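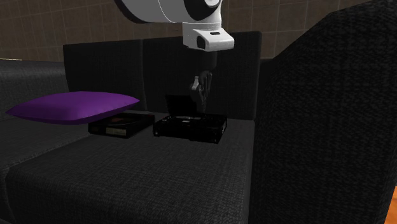 Planning an equipment budget for a small place like ours at Farnthorpe takes longer than you'd think, and we have been at it since September, mostly over tea and spreadsheets. Our question is which arm and which hand to buy for the household handling work, and before we spend a penny we're trying the candidates in simulation. The lid job is the one we keep coming back to: a black box with its lid standing up on a dark sofa, the fingers just over it, and a purple pillow close enough to make everybody careful about clearances. Hands with several jointed fingers like these cost a good deal more than a plain two-finger pair, so we want to be very sure we need one!

Search this gallery Enter keywords Go

A few notes on the money, for those of you who have kindly been asking. The Puserau quote for a hand came in at 1,101 dollars a month on lease, with a minimum of 16 months, and Kinnunen would like roughly 900 for the same thing but charges separately for spare fingers – do read the small print on those. We have also set aside 100 dollars a month for cables, covers and the odd replacement cushion. Clellerico has promised us a purchase price, and I'll add it to this page when it comes.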